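Trillero puts two-arm cells on its returns benches

Trillero, the housewares reseller, has moved part of its returns sorting to two-arm robot cells at its Vandia building. The change took effect in February after a trial on one bench. There are now 4 cells in use on the day shift, and the hand benches beside them remain open.

Returned goods reach the building mixed. A single carton may hold kitchenware, tape, small tools and loose parts from several orders. Until this year, a sorter unpacked each carton, checked every item against the return slip, and placed it in a tray or rack for the next station. The cells take over the placing step and some of the picking. Checking the slip is still done by a person.

The arms run on task software from Atanasov, which Trillero licenses per cell. Each arm carries a parallel gripper with two fingers. Flat or ring-shaped goods are the main test of the setup, as the fingers have to come in at a low angle and close on a thin edge.

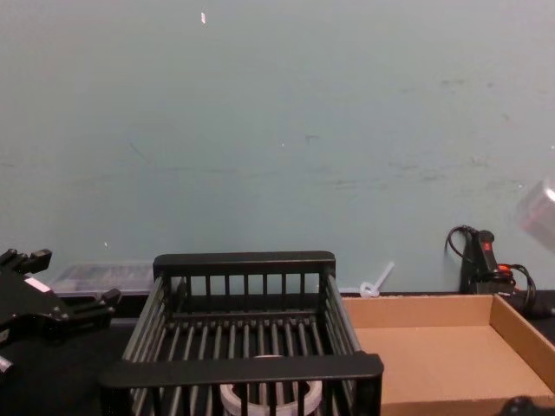
Staffing on the day shift has not changed, according to Chantelle Radebe, operations manager for the building. The sorting group is 30 people, as it was before the trial. What has changed is the split of the work. Two sorters per shift are now assigned as cell tenders. A tender loads the work area, starts the cycle, clears failed picks and logs the cause of each stop.

"The log is the job, more or less," Radebe said. "If an item is dropped we need to know if it was the grip, the position or the item itself. Someone who has sorted by hand for years can usually tell."

Tenders complete 40 hours of training, half of it at the bench. The course was written by Natnael Gudeta, a former sorter who moved to the engineering group during the trial. It covers stop and restart, finger inspection, work area layout and the fault codes. Tenders receive a higher hourly grade while assigned to a cell, and revert to the sorter grade when they rotate off. The rotation is two weeks.

That last point is under discussion. Conceição Teixeira, who represents the sorters in talks with the company, has asked that the higher grade be kept after a tender's third rotation. She has also asked for a written limit on how many cells one tender may cover. The present limit is two, set by shift instruction only.
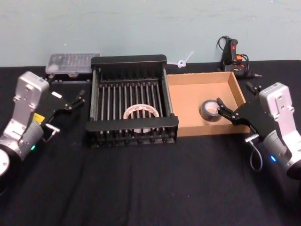
The item list is the other constraint. Cells are cleared for 227 item types, all rigid and all under the weight limit of the gripper. Glassware, knives and anything in torn packaging go to the hand benches. Peadar Foley, who leads the engineering group, said additions to the list are made once a month and only after a tender has signed the test sheet. Soft goods are not planned.

Cycle time per item is longer in a cell than by hand, and Trillero does not expect that to reverse this year. The company gives wrist and shoulder strain among sorters as its reason for the change. Injury figures for the first quarter have not been released.

A second group of cells is to go into the Grollola annex once the floor power has been upgraded. Tender posts there will be offered to current sorters first.

Contact the newsdesk | Copyright, all rights reserved | Back to top

Comments (3)

Aurélien Roussel
Is the two-cell limit per tender for the full shift, or only during breaks? The article does not say and it makes a big difference to the stop times.

benchnine
Full shift. With two cells you spend most of it walking if the item mix is bad. Kitchenware days are fine.

M. from receiving
Would like to see the grade question settled before they open the annex. Two weeks up and two weeks down makes a mess of the pay slip.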